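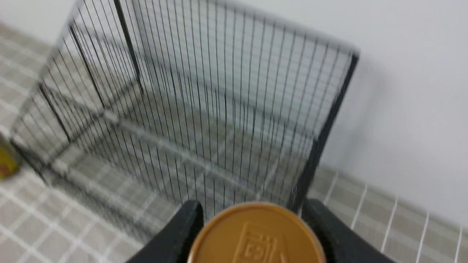 A gold lid between the fingers at the near side of the wire basket, as the wrist camera sees it.

Wire is the thing Ewan Whitcombe brings up before you have even got your coat off. He writes perception and planning software at Jolham, a small outfit on the second floor of a former shoe warehouse, and he has spent the better part of a year thinking about baskets. He will tell you, with real affection, that a wire basket is a terrible thing to show a computer, and then he will pull up a chair for you and show you why.

The trouble starts with seeing through it. A cardboard box has sides, and a depth estimate lands on those sides and stays there. With mesh, some of the estimate lands on the near wires, some on the far wires, and a good deal of it sails right on through to the tile pattern beyond. Add a wrist that is moving, so that every wire smears into its neighbor, and the early versions of the software would cheerfully report a basket that was half there, or two baskets, or (Ewan's favorite) a sort of fog.

"I had a planner that was perfectly happy to drive straight through a fog," he told me. "Why wouldn't it be? Fog's soft."

So Jolham stopped asking the perception side to find every wire. The program they wrote instead, which they call Rima, looks for the parts of a basket that hold still in the picture: the thick corner posts, the rim, the rails along the base. From those it guesses at a whole box, fills in the walls as if they were solid, and leaves the top open. It is a blunt sort of answer and I confess I found it rather charming, the way you might draw a birdcage for a child by starting with the outline and skipping most of the bars.

Once there is a box with an open top, the planner has something it can work with. That part is called Cartwright, and it is older than Rima and a good deal more cautious. It proposes up to 200 paths for each move, throws out any that bring the fingers or whatever they are carrying through a wall, and picks from what is left. Round lids like the gold one keep it honest, Ewan says, because the planner has to remember that the gripper is wider when it is holding something. An early build forgot this every time the fingers changed state, and it took them most of June to find the line responsible.

I asked how they know when a change has made things better, and this turned out to be the question he had been waiting for all morning. Every run is saved with its wrist video, its joint positions and the box that Rima believed in at the time, and a tool called Drirninus plays them all back together on one long timeline. They have more than 2,000 runs in there now. You can drag a slider and watch the guessed box slide around over the real basket, settling or failing to settle, and I am afraid I sat there dragging it for longer than was polite.
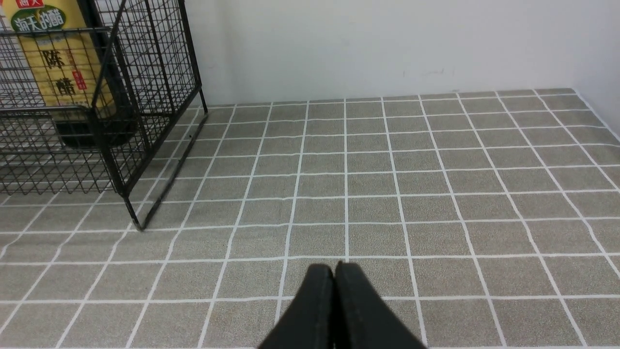
Fingers closed, with a bottle of vinegar standing in the basket at left.

Bottles bring their own puzzle. The label on the vinegar is a big, bright, yellow-gold patch with bold characters on it, and the software would love to lock onto something like that, but it has to do so through a grid of black squares. Rima used to cut the label into dozens of little pieces and treat each as its own object. The cure was to find the basket first, mark its wires as "in the way," and let the label detector carry on across the gaps. Ewan wrote the first draft of that on a train, and says it shows.

The tile pattern took some getting used to as well. Those pale straight lines cross each other just as wires do, and the two grids can be hard to tell apart in a single frame. Rima now compares 2 frames taken from slightly different spots and checks how far each line has shifted, the nearer ones moving more.

There is still plenty that bothers him. The rim washes out against a white wall when the wrist tilts, and a basket that is only partly in view can make Rima guess a box that is much too short. He has a branch open for that one. When I left he had gone back to the slider, and was nudging it along a frame at a time with his lunch still in its bag beside the keyboard.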